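Häufige Fragen zur Beschaffung von Handgreifern

Was kostet ein Arbeitsplatz?
Ein Handgreifer Mevis kostet 705 Euro netto. Für beidhändige Aufgaben sind 2 Stück je Platz zu budgetieren, Rechner und Tisch kommen hinzu.

Welche Verschleißteile sind einzuplanen?
Vor allem die gelben Fingerspitzen. Stindex empfiehlt 5 Ersatzpaare je Greifer -- bei Wischaufgaben auf glatten Tischplatten eher mehr. 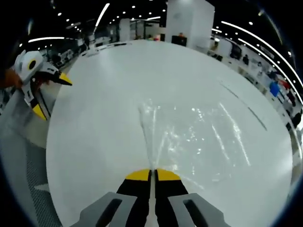 Gibt es Mengenrabatt?
Ab 2000 Euro Auftragswert netto, jedoch nicht auf Ersatzteile.

Wie lang ist die Lieferzeit?
Lagerware wird ab Stivthorpe versandt. Bestellungen für das laufende Haushaltsjahr müssen bis Anfang November vorliegen.

Sind Fingerspitzen der Baureihe Renaud kompatibel?
Nein. Die Aufnahme ist anders bemaßt, ein Adapter wird nicht angeboten.

Stand: 28. Juni 2025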